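旧衣与家纺再利用项目中期进展报告

提交单位：Ivanyshyn 社区互助中心
提交对象：Gikon 基金会项目部
报告撰写：Stefaniia Lysenko
财务核对：Demyd Kuzmenko

一、报告期内总体情况

本项目去年秋天获批，资助内容包括旧衣和家用纺织品的回收、分拣、修补与发放，以及一个面向本区居民的缝补学习班。本报告覆盖项目开始至一月底的工作。除学习班第二期推迟以外，其余各项按计划书推进。推迟的原因和新的安排写在第四部分。

项目的日常工作由三人负责。Stefaniia Lysenko 统筹并对外联络，Stepan Prokopenko 管库房和运输，Stefaniia Panasiuk 管修补间和学习班。Demyd Kuzmenko 每周到中心半天，处理票据和账目。十二月起 Vsevolod Hutsuliak 接替原来的司机，负责上门收件，交接没有影响收件日程。

二、回收与分拣

回收有两个渠道。一是中心门口的固定投放点，早上九点开放，下午五点关闭；二是电话预约上门。上门收件原计划只服务行动不便的住户，十一月以后预约量上升，很多是整理老人遗物的家庭，一次拿出的东西较多，自己搬不过来。我们因此把上门范围放宽到整个片区，每周出车两次，油费仍在原预算内。

收件时最常遇到的问题是住户把需要清洗的和已经洗净的混装在一个袋子里，到了库房只能全部重洗。我们印了一张简短的投放说明，共200份，放在投放点、药店和图书馆的柜台上，内容只有四条：洗净晾干，冬夏分开，口袋掏空，成套的东西扎在一起。发放后混装的情况有所减少，但成套物品被拆散的情况没有明显改善，尤其是床上用品，枕套和被套经常隔几个星期才分别送到。

分拣标准在十月作过一次修改。原来分为可直接发放、需修补、只能作布料三类。实际操作中，厚外套、呢料裤子和毛衣这几样在第二类里积压最多，洗和修都慢，占着架子。现在把冬季厚衣单独列为一类，优先处理，赶在天冷前送出去。薄衣物和夏装收下后先封箱，贴上月份，春天再开。这一调整由 Stepan Prokopenko 提出，执行到现在没有出现大的问题，只是封箱的标签用纸受潮后容易脱落，已改用布条缝签。

库房的湿度是目前最大的隐患。北墙靠近地面的部分在十二月的连续雨天后返潮，我们把底层的架子全部腾空，暂时不放东西。房东答应在天气转暖后处理外墙，书面答复已附在材料里。在此之前库房实际可用面积比计划书中写的小，旺季时会比较紧张。 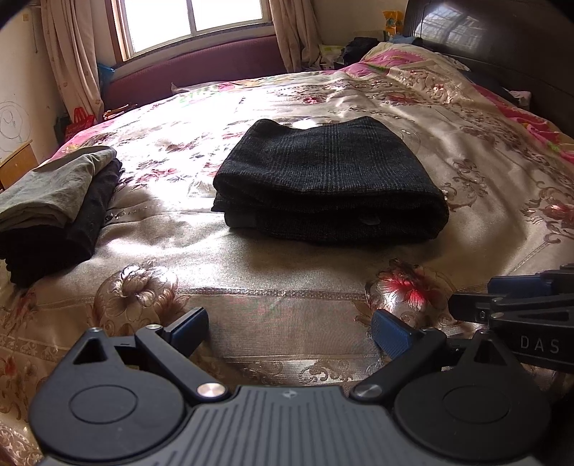 三、修补与发放

修补间现有缝纫机两台，一台是中心原有的，一台用本项目经费购入，供货方为 Wavton。新机器用于厚料，原有的机器用于一般缝合和锁边。十一月新机器的压脚出现过一次故障，Wavton 在保修范围内更换了零件，没有产生费用。线、拉链和衬布集中采购，单价比零买低，节省下来的部分按资助协议留在同一科目内。

修补工作中耗时最多的是换拉链和补衬里。Stefaniia Panasiuk 为此整理了一份工序单，把拆、量、裁、缝分开来做，每一步由不同的人完成，新来的人只要学会一步就能上手。工序单现在贴在修补间墙上，用了一个多月，返工比以前少。裤脚和袖口改短这类活仍由有经验的人单独完成，分开做反而容易量错。

不能再穿的衣物拆成布料，大块的做购物袋和围裙，小块的捆扎后给附近的汽修店擦机器用。家纺中状况较好的床罩和窗帘不拆，洗净后按尺寸登记，直接给需要的家庭。今年冬天申请床罩和毯子的家庭比预想的多，库存在一月中旬一度发空，靠一次专门的募集才补上。建议下一年度的计划书把家纺单列，不再附在衣物后面。

发放仍采取预约制，每次20户，安排在下午，一户一个时段。预约制的好处是不必排队，来的人可以慢慢挑、试穿。缺点是有人约了不来，时段就空着。我们从十二月起在前一天打电话确认，空缺的时段转给候补名单上的家庭。电话确认由前台完成，没有增加人手。

与学校的合作在计划书中列为可选内容，目前只做了一部分。片区小学的老师会把需要冬衣的孩子尺码交给我们，不留姓名，由学校转交。校方希望今后把鞋也包括进来。鞋的清洁和消毒要求与衣物不同，我们没有相应的设备，暂时没有答应。

四、缝补学习班

第一期学习班已经结束，报名名额20人，报满。课程共六次，内容从钉扣子、缝裤脚到换拉链和简单的改尺寸。学员自带要修的衣服，这一点效果很好，比用练习布更容易坚持到底。有两次课拖到晚上八点半以后才散，住得远的学员赶车有困难，第二期会把开始时间提前到五点半。

课后收回的意见表中，提得最多的是希望延长用机器的时间。两台机器要轮流用，等的时间较长。我们考虑过租机器，询价后认为不划算，改为每次课分两组，一组手缝，一组上机，中途交换。

第二期原定一月开班，现推迟到三月。原因是教室的电路检修拖延，检修方到一月底才给出验收单。已报名的人全部通知过，退出的名额由候补递补。推迟不影响本年度的总课时，也不需要调整预算。

五、财务与合规

截至报告期末，各科目支出均在批准额度以内。人员和房租按月支付，无拖欠。设备科目已基本用完，耗材科目有少量结余。运输科目因出车次数增加，使用进度快于计划，但预计全年不会超支；如果春季换季时收件量再次上升，我们会提前书面申请，在运输与耗材之间调剂。

与上门住户签的物品移交单由 Juridon 事务所审阅过，修改了两处：一是写明物品移交后不再退还，二是写明口袋或包内发现的现金、证件和首饰由中心登记保管并通知住户。第二条在十一月就用上了，Vsevolod Hutsuliak 收来的一件大衣里有一本存折，当天送回了住户家里。移交单新版本随报告附上。

受助家庭的登记信息只保留姓氏、联系电话和尺码，纸质表格锁在办公室柜内，每季度销毁一次过期表格。没有收到这方面的投诉。

六、下一阶段安排

二月清点冬季厚衣余量，余下的封箱留到下一个冬天，同时开始整理春装。三月开学习班第二期。库房外墙维修一旦确定日期，我们需要临时转移一部分箱子，隔壁的活动室可以借用两周，已经口头谈妥，书面协议待签。

有两件事请基金会项目部答复。第一，投放说明需要加印，希望确认印刷费能否从宣传科目列支，原计划书中该科目只写了海报。第二，下一年度如将家纺单列，是否需要另交申请，还是在续期申请中说明即可。

附件：科目支出明细、物品移交单（新版）、房东书面答复、学习班课程表及意见汇总。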